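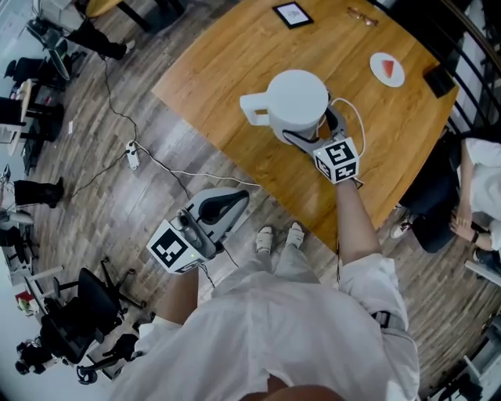 Notes for session 4: teaching by hand, teaching from a distance

Hi all. I'm typing these up from my scribbles, so they follow the order I talked in, more or less. If something doesn't match what you wrote down, email me and we'll sort it out.

Where we left off

Last time we wrote a pick-and-place routine the old way, with waypoints and if-statements, and most of you found out how quickly that gets ugly (sorry, but it's a good thing to suffer through once). This week we skip the rules and show the task. The robot gets a pile of examples and has to work out what they have in common.

Three ways to show it

1. Grab the arm and move it. The textbook calls this kinesthetic teaching. You put the arm in its floppy mode and push it through the task. The joint angles come for free, and you can feel it when you run into a limit. The trouble is that your own arms and body end up in the camera views, and two arms at once is a real wrestling match. I tried it with the Imholm arm in my first year and was sore for days.

2. Drive it by remote control. You hold a controller or a small copy of the arm, and the real one follows. Everything you record is something the robot can do, and I love that about it. But there's always a bit of lag, you have very little sense of touch, and pouring or folding feels like working in ski gloves. Indira Kaimal will bring the Breltis leader arms to the lab section, so everybody gets a turn.

3. Hold the gripper yourself. No arm at all! You carry a pair of hand-held grippers and do the job with them. In the picture at the top the right one has a white kettle by the base, while the left one is held low and waiting. Both carry a white cube with black-and-white square markers on it. A camera that can see a marker can work out where it is and how it's turned, and from there you get to the pose of the gripper.

I find the third way the quickest to learn, and it lets you collect in ordinary rooms with ordinary things on the table. The catch is that a person can reach places and twist in ways the arm can't. You can record a beautiful demonstration that no robot in our lab could ever play back.

Watch the markers

If you turn your wrist so the cube hides behind your own arm, or behind whatever you're holding, the tracking drops out. A kettle is plenty big enough to do that. Big objects, slow turns, please. We had a set of 99 demonstrations on the Idier project and had to throw away 33 of them, nearly all for lost markers. That was a long afternoon of somebody's life (mine).

Cables count too. Ours pull on the wrist if you let them get tight, and you start making little detours without noticing, and then the policy learns the detours. Give yourself slack before you begin, and keep an eye on your feet.

What makes a good demonstration

Start from a slightly different place each time. If the kettle is always on the same spot, the robot learns the spot and couldn't care less about the kettle.

Leave some everyday stuff on the table. In the picture there's a plate with a slice of watermelon, a folded pair of glasses and a small black picture frame, all on the same table as the kettle. A spotless table gives you a robot that only works on spotless tables.

Pick one way of doing the task and stick with it within a set. If half of you grab the handle and half grab the base, a simple model may split the difference and close on thin air. We'll talk about models that cope better with this in session 6.

Keep the fumbles if you recovered from them. I used to delete mine, and Chege (our older baseline, the one on the shared drive) never learned to get out of trouble because it had never seen any. Delete the ones where you stopped to chat.

For next time

Work in pairs and record 12 demonstrations of one two-handed task, with either the leader arms or the hand-held grippers. Swap roles halfway through. Write half a page on where the two of you did things differently, and look at the trajectories before you write it, as memory is a terrible guide here.

Reading is chapter 4, and you can skip the proofs. The lab is open until 6 p.m., and please put the grippers back on the charging shelf when you're done.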